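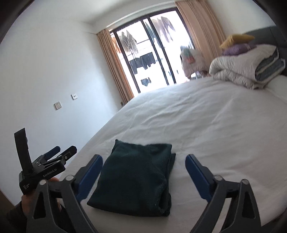 View from one hand-held gripper, dark green garment folded on the bed, second gripper at left.

July, entry started 2:40 pm
Notebook of the folding group, Skinelbridge

Folding demos, bedroom set. Two hand-held grippers, one operator, no arm in the loop. Task as written on the sheet: pick garment from pile, lay flat, fold to a rectangle, release, both grippers clear of the cloth before stop. Target for the set was 80 demos. Kept 57.

Rejects, by cause:
- tracking lost on one side during the long fold, most of them
- operator stopped the recording before the jaws were open
- garment dragged off the edge of the bed, restarted mid-take
- one file with no left stream at all. Checked the card, nothing there.

Tracking loss is the one worth time. It comes when the operator reaches across the body and the wrist rolls over. With the wrist rolled, the view is mostly sheet and wall, and a plain white sheet gives the tracker very little to hold. Takes where the curtains or the outlets on the wall stayed in view came through clean, even the fast ones. Tried a slower reach first. Small gain. Then had the operator start the long fold from the near side of the bed and keep the elbow down. Large gain, and the motion is closer to what the arm can do anyway.

Dark cloth: the lower half of the green piece goes nearly black in the wrist view and the layer edges are hard to find there. They read better along the side of the stack, where the layers show one over the other. Do not raise exposure to fix this. The glass door is already blown out and the sheet will go next. Leave exposure locked and add light from the wall side if a lamp can be found.

End condition. Wrote it too loosely in the first version. "Released" was being labeled at the moment the pads left the cloth, and some labelers waited for the jaws to be fully open. The two differ enough to matter when the policy learns when to let go. New wording: released means jaws wide open and neither pad gripping cloth. A pad may still overlap the garment in the view. Relabel the first batch to match. Nomerer has the old labels, so send them the new ones with a version number this time.

Fold quality. Agreed to accept a rough rectangle. Corners that stick up are fine, a flap past the edge is fine, an open fold on one side is fine if the stack holds its shape after release. Square corners take the operator three or four extra regrasps, and those regrasps are the part the policy copies worst. Rinaldi script scores the outline only and will mark these down. Ignore its score for this set, keep the column.

Operator notes. Hands tire on the squeeze after 7 takes in a row. Grip closes late after that and the cloth slips out of the first pinch. Break at 7 from now on. Sleeves: dark sleeve is OK, loose cuff is not, it catches the linkage.

Sync between left and right: clap at start is still the only check. Drift was small in the files I opened. Have not run the whole set.

To do
- relabel release, first batch
- rerun tracking on the rejects with the longer window, some may come back
- lighter garments, same bed, same operator
- ask Fadthorpe for spare fingertip pads
- replay 2 of the clean takes on the arm at half speed before collecting more

5:15 pm. Files copied, not yet verified. Batteries on charge.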